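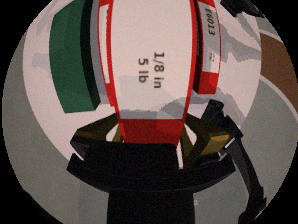

Red and white packages and a dark green box over a pale surface, with a gripper. Computer rendering.

The Loop That Was Never Still

At the Falcão paper mill, a steam valve moved back and forth for years, and everybody had learned to live with it. What does it take to look at such a thing again?

When Siiri Suominen came to Falcão in November, the first thing she asked for was a chair. She wanted to sit in the control room of the mill and look at trends, and she did not want to touch anything until she had looked for a full night shift. The operators gave her the chair with the bad wheel and a cup of coffee, and then for some hours they forgot about her.

On the screen there was a slow wave. The pressure in the third steam group of the dryer section went up, stayed there a little, went down, stayed there, and went up again. The valve signal, drawn in green under it, had the form of saw teeth. It looked regular enough to set a watch by. Horácio Peixoto, who had worked as shift leader on this machine since it was started, told her that it had always been so.

"He was not ashamed of it, and why should he be?" says Suominen. "The paper was inside the limits. The customers paid. If you have a noise in your house for ten years, you do not hear it."

She works for Granevo, a small company which does one kind of work: it goes to factories and repairs control loops. A control loop, for the reader who has been so lucky as to never need the word, is a measurement, a calculation and something that moves. The measurement says the pressure is too low, the calculation decides how much more steam is wanted, the valve opens. Falcão has more than 2000 of them. Most are simple, and most were tuned one time, by the people who started the plant, often in the last days before everybody went home.

After that the plant gets older. Pumps are changed for bigger pumps. A pipe is moved. The packing of a valve is tightened because it leaks, and nobody writes this in the file of the controller, because the man with the wrench and the man with the file are in different departments and eat lunch at different times.

The researchers have not been sleeping in these years. The journals are full of methods, and some of them are very beautiful. In the factories, the controller is nearly always the same as the grandfathers used: it reacts to the error, to the sum of the error over time, and sometimes to the speed of the error. The third part is often switched off. Suominen switched it off herself in most of the loops she has met, and she says so without any regret.

A valve that sticks

The wave in the steam pressure has a textbook explanation, and Teresa Coelho, the instrument engineer of the mill, had suspected it for a long time. A valve stem passes through packing, and packing has friction. If the friction is high, the stem does not follow a small change of the signal. It waits. The controller sees that the pressure is still wrong, and continues to add to its signal, little by little, as it is told to do. At some moment the force is enough, and the stem jumps, and it jumps too far. Now the pressure is wrong on the other side. The controller begins to take back what it gave, and the valve waits again.

So there is no position where the two can rest. The engineers call it a limit cycle. A controller without the summing part could stop there with a small error and be content, but the summing part is never content with a small error. That is the reason it is used.

What people do in this situation, in most of the mills of the world, is to make the controller slower. It is an understandable thing to do. Something is shaking, so you push less hard. With a sticking valve the wave does not go away, it only becomes longer. At Falcão this had been done three times, by three different persons, and each of them had written "improved" in the log book. It is true that a longer wave is less visible on a screen that shows one hour.

"I am one of the three," says Coelho. "You can print that."

The test itself is almost too simple for a magazine. You put the controller in manual, so the signal to the valve is constant. If the wave continues, it comes from somewhere else and you have to go and find the parent. If it dies, the loop was making it by itself. In this case it died in a few minutes, at a quarter past four in the morning, and Peixoto came over from his desk and stood behind the chair. He had not seen a flat line there before. He asked whether the transmitter was broken.

After this they moved the signal in very small steps and wrote down at which step the pressure answered. On a healthy valve it answers nearly at once. On this one they gave step after step in the same direction and nothing came, and then everything came together.

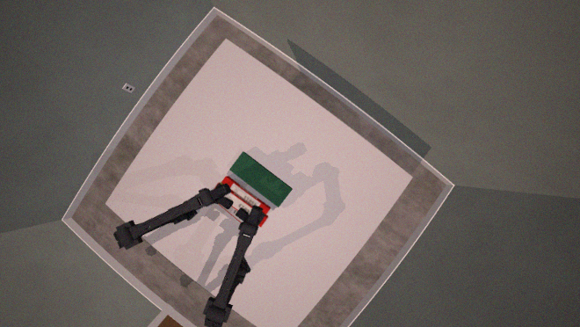
A pale work surface inside a mottled gray-brown border. Computer rendering.

The price of a wave

How much does it cost, a valve like this? Here the writer of an article wants a big number, and I asked for one from everybody I met. Ermelinda Lobo, who keeps the budget for maintenance, was the only person who wanted to give it to me, and she gave me several numbers with much care. A new packing and a new positioner for a valve of this size cost 3000 euros with the work included, if it can be done in a planned stop. It is not much in a mill. An unplanned stop is a different matter, and she did not like to talk about it while eating.

On the other side of the paper stands the steam. When the pressure moves, the moisture of the paper moves too, and to be safe the operators dry a little more than is needed. Each bit of overdrying is steam which was paid for and went out through the roof. It is also paper that is sold with less water in it, and paper is sold by weight. Lobo had calculated that the valve paid its own repair in around 200 hours of running. She was angry about this figure, and I think not with the valve.

"We have a good system for things that break," she told me. "A thing that breaks gets a number and a person. This one did not break. It was only bad."

I heard the same sentence, with other words, in Althorpe, where I went two months later to visit a sugar refinery with a completely different problem. There, the tanks were the problem. Between two parts of the process there is a tank, and it is there so that a disturbance in the first part does not arrive at the second. For this the level must be free to move. But on the screen a level has a set point, and a set point looks like a wish, and so over the years somebody had tuned the level controllers tight and proud. The levels were straight as a ruler. All the disturbances went directly through to the evaporators, as if the tank was a piece of pipe.

Baltasar Ibarra, who runs the evaporators, had asked for looser levels many times. The answer was that the levels were the best-performing loops in the plant, and in the monthly report this was correct. The software for the report, a package called Cliltar, gives points to a loop when the measurement is close to the set point. It has no way to know that in this tank nobody needed it to be close.

Ibarra is a patient man. He took a pencil and drew for me, on the back of a shift plan, how the flow to his evaporators looked before and after the change. Before, it was a comb with broken teeth. After, it was a soft hill. The level in the tank, which had been a line, now wanders between one third and two thirds, and in the first weeks the new operators telephoned him about it at night.
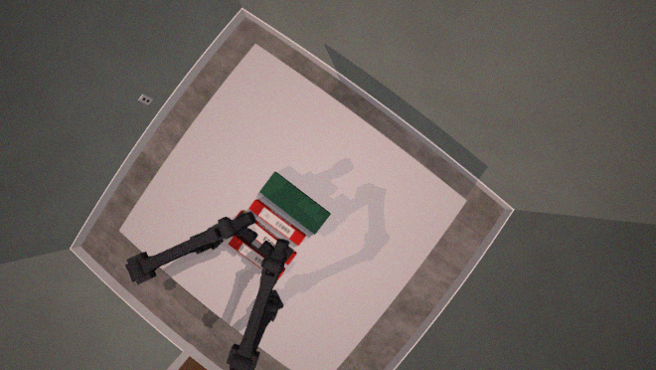 I asked Suominen about Althorpe when I saw her again, without the name, and she laughed and said she had five of them. In her opinion the most useful question in a factory is what a loop is for, and it is a question that a tuning rule cannot ask. There are loops that must hold a value, and there are loops that must absorb trouble, and they have the same picture on the screen with the same three boxes for the same three numbers.

She has a list for young colleagues, which is not written down anywhere. Look at the trend before you look at the parameters. Use a long time window and then a short one. Go outside to the valve and put your hand on it, if this is allowed, when somebody in the control room makes a step. Ask the night shift, as they have time to look. If a controller is in manual, do not laugh at the operator who put it there -- ask him what happened on that day.

In the dryer section the new packing was put in during the spring stop. Coelho did the tuning with Suominen on the telephone, and it took less than a morning. They went back to the settings from the year the machine was started, changed one of them a little, and left it.

Peixoto had some trouble in the first weeks. The wave had been useful to him in its way. When it stopped he knew the steam supply was disturbed, and he would call the boiler house before they could call him. Now the line is flat when all is well and it is also nearly flat when all is not so well, since the controller is doing its job and hides it. He has asked for the valve signal to be shown bigger, in a color other than green. It is on the list for the next update of the screens, together with the alarm for the condensate pumps, which he has been asking for much longer.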